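Sanport group hands out leaflets for detained print workers

A prisoner support group in Sanport held an information stall outside the Serrano library in August, handing out leaflets on the case of seven print workers who have been held without trial since a strike at the Skoletti plant.

Members of the Pluvby Solidarity Network set up at 4 p.m. and stayed until the library closed. They gave out 273 leaflets and collected signatures on a letter asking the regional court to set a trial date. Around 40 people stopped to talk, the group said, and several took extra copies for their workplaces. 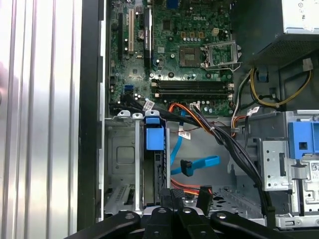 Inside a Dell desktop computer, with the processor socket empty.

The seven were arrested during a sit-in over unpaid overtime and are charged with obstruction and damage to property. Their lawyers say no hearing has been scheduled and that requests for bail have been turned down twice. Family visits are limited to 29 minutes, a rule the network wants dropped.

"People here remember the strike, but many thought the workers had been let go," the network said in a statement. "They are still inside, and their families are paying for it."

The stall also took donations for phone cards and travel costs — the detention center is a long bus ride from Sanport, and most of the families do not own a car.

The network plans a letter-writing evening at the Serrano library next month. Paper, envelopes and stamps will be provided, and letters can be written in any language.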